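Gimine Folding Mat, Charcoal

Home / Laundry / Folding and Sorting

The Gimine is a fabric mat which you lay on a table before you fold the laundry. We made it for small homes, where the folding is done on the kitchen table or on the desk. The woven surface is dark, so light towels, cloths and socks are easy to see on it, and also the small things like a care tag or a loose thread.

Small towels and cleaning cloths are the best start. Spread the cloth flat, pull the two near corners toward you, and smooth the creases with your palm before the first fold.

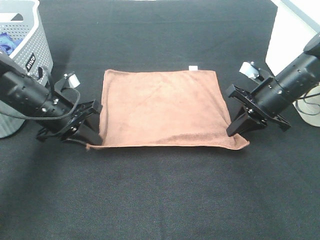
Can I iron on the mat?

We don't recommend it. The Gimine has no heat layer inside, and a hot iron can leave a shiny mark on the weave. For ironing please look at our Tindall pad, which has the same width and is sold separately.

Socks need a little more patience. Ribbed knit likes to bunch near the toe, so lay each sock on its side, stretch it lightly from the cuff, and put the second one on top. When the pair is even, fold it in half. We prefer this to rolling one cuff over the other, which makes the elastic tired after some months. 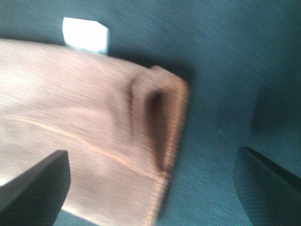

For thin summer socks you can fold in 3 parts, and they will stand upright in a drawer box. Thick winter pairs are better in half only.

Details

Width: 164 cm
Color: charcoal
Washing: machine, 40 °C, gentle program, with similar colors
Drying: flat or on a line, no tumble dryer
Storage: rolled, with the strap which comes in the package

Before the first use, please wash the mat one time alone. Dark fabric can give a little color in the first water. Lint from new towels will stay on the surface, and a normal clothes brush takes it away.

In the package: 1 mat, 1 strap, 4 corner clips for tables with a thin edge. The clips are also available as a spare set under the name Burnar.

Delivery is from our Pronance warehouse. Unused mats can be returned in the original package.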